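# Worent Soft Toy Bundle

We've been putting these bundles together since March, and they are still the most fun thing we get to pack. The idea is simple: one big, cuddly animal, a few small garden friends to go with it, all soft and all happy to live on a bed, a couch or the back seat of the car.

The star is Gazi, our long-haired plush in dark chocolate brown with big white patches. The fur is properly shaggy – the kind you sink your fingers into while you're reading – and it covers a good bit of table when you stretch the animal out. Then come the little ones. There's an orange carrot with green felt leaves, a round orange fruit with a leafy stem (kids can't agree on whether it's an orange or a pumpkin, and we've stopped taking sides!), and the Flurkico, a bumpy crocheted plant in several greens with small pink flowers on top.
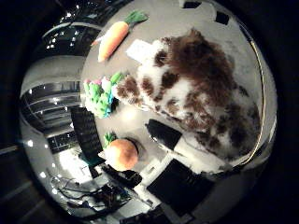 ## What you get

- Gazi, the shaggy brown and white plush
- One plush carrot
- One round plush fruit
- One Flurkico

The whole bundle weighs around 700 grams, so a preschooler can haul the lot from room to room without help. It comes in a plain cardboard box with paper padding.

## Playing with them

The carrot and the fruit are great for pretend shops and picnics, and they're a good size for small hands. The Flurkico tends to end up on a desk or windowsill, often a grown-up's. We love it there too. Gazi makes a very decent pillow on a long drive, and the colours hide a bit of cracker dust until you get home.

## Looking after the fur

Brush Gazi with a soft, dry hairbrush, going with the direction of the fur. For sticky spots, use a damp cloth and a drop of mild soap, then leave it to dry flat in the shade. Please don't put it in the dryer, as long fur mats quickly with heat.

The carrot and the fruit can go through a cool, gentle wash inside a pillowcase. Hand wash the Flurkico and squeeze it out in a towel. If the stitches look a little lopsided afterwards, pat it back into shape while it's still damp.

## Ordering

Sold by Desside under item number 2663. This run is 2,000 bundles, and the small toys are also available separately while they last. Spare Flurkicos are down to 63 at the moment, with more on the way.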